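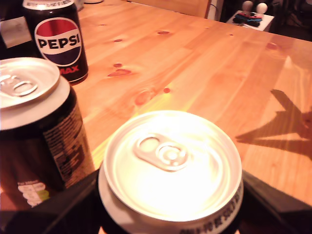 Home Short Stories Serials About Contact

5 min read

My aunt left me the pine table, the house in Govdale it came with, and a feud with Ghizlane Benmoussa next door that I didn't know I'd inherited until November. I'd been back from the store maybe ten minutes when she knocked, and she walked straight past me into the kitchen like she was checking for damp. She looked at the knots in the wood. She looked at the Pepsi Max. "So you drink it too," she said, and pulled out a chair.

I said it was for the party. "What party?" Well, there wasn't one yet – I'd only told Shireen Mtshali she could bring a few people from Rarent over, and Shireen's idea of a few had once been 107.

"Your aunt had a party in 2000," Ghizlane said. "I was invited. I came at seven, with a cake. The lights were off!"

I didn't know what to say to that, so I got up and moved things around on the table for a while, the way you do when somebody's being sad at you.

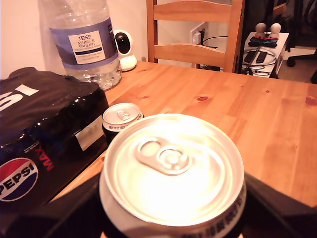 "Maybe she got the night wrong," I said.

"She got it right. It was at Adams, the bar. Everybody knew it had moved except me." She ran her thumb along the grain. "I ate that cake for nearly a week."

Now, I loved my aunt, but I could believe it. She was a person who'd change a plan in the car and figure the news would get around. She once missed her own retirement lunch because she'd switched it to a different day and only told the waiter. I told Ghizlane that one, and she made a noise I took for a cough, and then she made it again and I saw she was laughing (she has a terrific laugh, all shoulders).

"The waiter," she said. "Oh, that awful woman."

We sat there until it got dark. I asked what kind of cake it was and she said lemon, and that she hadn't made one since, and that she still had the pan. I asked what she was doing at seven tomorrow.

"Here?" she said. "In this house?"

"In this kitchen. I'll leave the lights on."

She got up and buttoned her coat, and at the door she turned around and asked how many Shireen was bringing, so I told her the truth, and she said in that case she'd need my oven as well.

Recent stories
The Grillix Salesman
Two Buses to the Coast
What Shireen Borrowed
A Key for the Shed

Previous Next Back to top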